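Otine

An open log of jigsaw solves, with notes on the puzzles themselves

Contents
What this is
Getting started
The four files
How a solve gets recorded
Sorting styles
Missing pieces
Known problems
Boxes and lids
Comments carried over from the old page
Things we would love help with
Licence and citing

What this is

Otine is a log of people doing jigsaws. It holds 3,000 finished (and quite a few unfinished) solves of 400 different puzzles, kept by members of the Pomside puzzle library and their families, and tidied into plain CSV files that open in any spreadsheet. Each solve has a length of time, a number of people, a sorting style, a difficulty score and whatever the solver felt like writing down afterwards. The written notes are our favourite part by a mile. Some are one word ("sky"), and some run on for a page about a single stubborn lighthouse.

We started it to settle an argument about whether doing the edge first makes you quicker. The argument is not settled! But along the way we ended up with a lovely record of how ordinary people go about a puzzle on the dining table, and it seemed daft to keep it on a shelf when others might enjoy digging through it. Teachers have used it for lessons on averages and spread. One reader used the colour notes to plan a patchwork quilt, and sent us a square.

You don't need to be a programmer to use any of this. If you can sort a column, you can find the hardest puzzle in the library before your tea is cool enough to drink.

Getting started

Download the folder, unzip it and open solves.csv first. It makes sense by itself. When you want to know more about a puzzle, look up its puzzle_id in puzzles.csv.

If you do write code, the files are UTF-8, comma separated, with one header row. Times are whole minutes. Empty means unknown and never means zero. Please do read that last sentence twice, as it has caught out nearly everyone who has used the missing-pieces column, the maintainers included.

There is also a small clean-up script called javier. It joins the solves to the puzzles, turns the sorting styles into tidy labels and leaves the notes alone. To run it:

python javier.py solves.csv puzzles.csv joined.csv

It needs nothing beyond a normal Python install. If it stops with "unknown style", open styles.csv and add the word it complained about, with the label you'd like it to have.

The four files

solves.csv
One row for each attempt at a puzzle. The main columns are:

solve_id: a plain running number, with gaps where rows were withdrawn
puzzle_id: matches puzzles.csv
minutes: total time at the table, breaks taken off where the solver told us
people: how many worked on it, counting anyone who placed more than a stray piece
finished: yes, no or gave_back
style: the solver's own word for how they sorted
difficulty: one to five, five being the hardest
time_of_day: morning, afternoon, evening, night
note: free text

puzzles.csv
One row for each puzzle in the library. Columns cover the maker, piece count as printed, piece count as last checked, subject, finish (matt, gloss or linen), cut (grid or random), material, box condition and whether the lid picture matches the puzzle. That last column sounds silly until you meet the harbour view whose lid was printed back to front.

styles.csv
A lookup of the words people use for sorting and the tidy labels we give them.

colours.csv
The dominant colours of each puzzle as judged by eye, with one to three plain colour words per puzzle. These are opinions. There is a long-running disagreement in here between "teal" and "duck egg", and we have left both sides in.

How a solve gets recorded

Every puzzle goes home with a paper slip tucked inside the lid. The solver fills it in with whatever pen is nearest, the slip comes back with the puzzle, and one of us types it up. We type what is written. If a slip says "3 evenings and a bit" we leave minutes empty and put the words into the note, and we don't guess at how long somebody's evening is.

Two columns are filled in by us and not by the solver. The first is time_of_day, where the slip only asks "when did you mostly do it?" and we pick the nearest label. The second is the checked piece count, done on the bare table before a puzzle goes back on the shelf.

Slips come back with jam on them, or shopping lists, or once a very good drawing of a heron. The herons and lists are not in the data. We did consider it.

Sorting styles

If you only look at one thing, look at this. Ask people how they sort and you get the most wonderful range of answers. The common ones are edges first, by colour, by pattern and by shape, and these make up most of the rows. Then come the rest:

"saucers" – pieces go into saucers by colour and the saucers must not be moved by anyone else
"faces first" – every person and animal gets built before anything else is touched
"upside down" – sorted picture side down by shape, and solved that way too (finished = yes, every time, which amazes us)
"whatever the cat leaves" – labelled as none

The label "mixed" is used where a solver gave more than one way and didn't say which came first. It's bigger than we would like. If you are comparing styles, drop the mixed rows before you do anything clever, and keep an eye on the piece count, as people who sort by shape tend to pick the larger puzzles to begin with.

Does edge first win? On the small puzzles it does, a little. On the big ones the gap closes up and then wobbles about. We'd be wary of any firm answer, and delighted to read one.

Missing pieces

The pieces_missing column was added later than the others, so the oldest rows have nothing in it. A value of 0 means someone checked and everything was there. An empty cell means nobody checked. Please keep the two apart!

Thirty puzzles in the set are marked retired. Their solves are still included, as the times are perfectly good up to the point where the pieces ran out, and the notes from the final solvers are a treat. Retired puzzles have retired = yes in puzzles.csv, so they are easy to leave out.

Found pieces are a small joy of their own. When a piece turns up (in a hoover bag, under a rug, in a slipper) we update the puzzle but not the solve. The solver met the puzzle with a hole in it and their time should say so.

Known problems

The people who fill in slips are people who like filling in slips. Anyone who does a jigsaw quickly and hands it back without a word is not in here, so the times may lean towards the slow and chatty end. We rather like the slow and chatty end, but it matters if you want to say anything about puzzlers in general.

Difficulty is personal. The same steam train has been given a one and a five, by two people in the same house.

Subjects lean heavily towards cottages, harbours, trains and dogs, as that is what gets donated. There are very few abstract puzzles and only a handful of round ones.

The Cisetti puzzles are the odd ones out. They are a wooden set with a random cut and no picture on the lid, and they take far longer than their piece count suggests. Leave them in and they drag every average upwards. We'd suggest treating them as their own group, and then doing one yourself if you ever get the chance, because they are marvellous.

Repeat solves are not marked. If someone borrows a favourite every winter, each go is its own row.

Boxes and lids

The box_condition column has four values: good, worn, taped and replaced. "Worn" covers scuffs, soft edges and small tears at the corners. "Taped" means any tape at all, even one neat strip. "Replaced" means the original has gone and the puzzle now lives in a plain carton, with the lid picture cut out and kept inside where we still have it.

This column was meant for our own housekeeping and we nearly left it out. Then a reader asked whether battered boxes go with better-loved puzzles, and they do seem to! Taped puzzles have more solves on record and warmer notes. Replaced ones are harder to read, as some lost their lids long before they came to us. If you solve without the lid as a matter of pride, you'll find the no_lid flag in solves.csv, added in September and still thin.

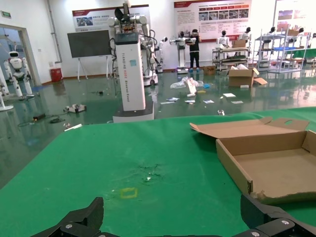
Jamila Chowdhury: I've been using box_condition with my class and I think "replaced" is doing two jobs. A puzzle that has lost its box but kept its lid picture is a very different thing to solve from one with no picture at all. Could it be split? Mine noticed it before I did, when all the replaced farmyards came out as fives.

Reply from the maintainers: Yes, and please thank them for us. It will become replaced_with_picture and replaced_no_picture in the next release. We'll have to go back through the shelves for the older ones, and where we can't tell, the plain "replaced" will stay.

Comments carried over from the old page

On colours: would you add a column for "mostly sky"? Already on the list. The trouble is agreeing where sky stops and sea starts.

On times: a reader found a solve of 4 minutes and wondered if it was a typing slip. It's a toddler's tray puzzle and the time is real. We have kept it, with subject = ducks.

On javier: the script used to trim long notes without warning. Fixed, and the full notes are back.

Things we would love help with

Grouping the notes by mood. We have made a start by hand and it is slow, cheerful work.

A proper look at two-person solves. Do pairs split the puzzle down the middle, or by subject? The notes are full of hints and we haven't had time to follow them up.

Translations of styles.csv. The words people use for sorting are so particular that we'd love to see them in other languages, even a short list.

Corrections of any size. If you own one of the puzzles listed and your count differs from ours, tell us which edition you have and we'll add a line for it.

Licence and citing

Free to use, share and change, for any purpose, as long as you say where it came from. "Otine jigsaw log, Pomside puzzle library" is plenty. Names were never typed up, and notes that mentioned a person by full name have had it taken out. If you spot one we missed, write and we'll remove it from the next release.

And if you make something with it – a chart, a lesson, another quilt – do send us a copy for the noticeboard.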